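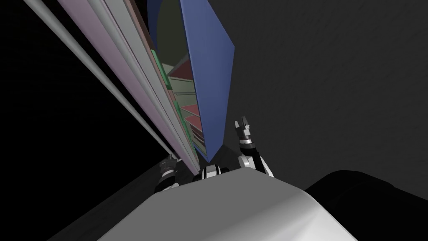 Marloes Boersma wrote in reply to my previous entry that a planner which returns no path should be regarded as a planner doing its job, and that the fault, if there is one, lies with whoever wrote the question it was asked. She added that she would sooner wait for a refusal than repair a shelf. I have considered this for some days and find that I agree with the first part more than the second.

The previous entry concerned our move from the old Michiels planner to Jinow, and the number of requests that came back empty once the change had been made. Several readers took it as a complaint about Jinow. It was intended as a record of what we observed, and I should have stated that more plainly.

The facts are as follows. We ran 1000 planning requests against the simulated shelving unit, each asking the robot to bring one gripper to a pose beside the long rod with the fingers open. The start positions were varied and the unit was kept fixed. Under the standard settings, 15 per cent of the requests produced no path within the time allowed. The time allowed was 6 seconds, a figure inherited from Michiels which had not been reviewed in the meantime.

Raising the limit made very little difference. I therefore examined the failed requests one by one, using the replay tool in Clikdale, and found that nearly all of them had been rejected at the goal. The search had never begun. The goal pose itself was judged to be in collision, and the message passed back to the user was the same one given for an exhausted search. I have asked for these two cases to be reported separately.

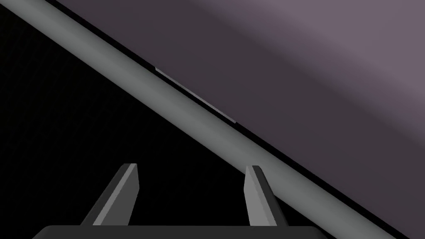
Collision margins are set in one file and applied to every body in the world, and it was there that the cause was found. The margin had been chosen with the robot's base and upper arms in mind, where a generous allowance is sensible. Applied to the fingers, it makes a nonsense of any close approach. With the gripper open and the rod lying just beyond the fingers, as it must before any grasp can be attempted, there is free space between the two bodies and the planner is still bound to call it contact. The flat panel that runs alongside the rod makes matters worse, as it carries a margin of its own and the gap between panel and rod is a narrow one. A finger which is to pass to the far side of the rod has nowhere lawful to go.

The remedy now in the test branch is to allow a margin for each pair of bodies, with the general value used where no pair has been named. The finger and rod pair has been given a much smaller value for the last part of the approach only. The arms and torso keep the old one — I would not wish anybody to read this as permission to lower it throughout.

Two matters remain open. The first is that the pair table must be written by hand, and the world file for this unit is already 3577 lines long. Flutulov can produce a first draft of such a table from the grasp list, but it names every link in the hand and the result is tedious to check. The second is that the path smoother does not read the new table at all. It takes the general margin, finds the end of the path in collision, and hands back the unsmoothed version without a warning. The motion is valid but has a visible hesitation at each waypoint.

On Marloes's second point, I would say only that a refusal also has a cost when it is given for the wrong reason. We spent over a week adjusting the search when the search was not at fault. A correct message on the first day would have sent us directly to the margin file.

The smoother will be dealt with next, and I expect to merge both changes in November. Those who maintain their own world files need do nothing before then, as a file without a pair table will behave as it does at present. Corrections may be left in the comments as usual.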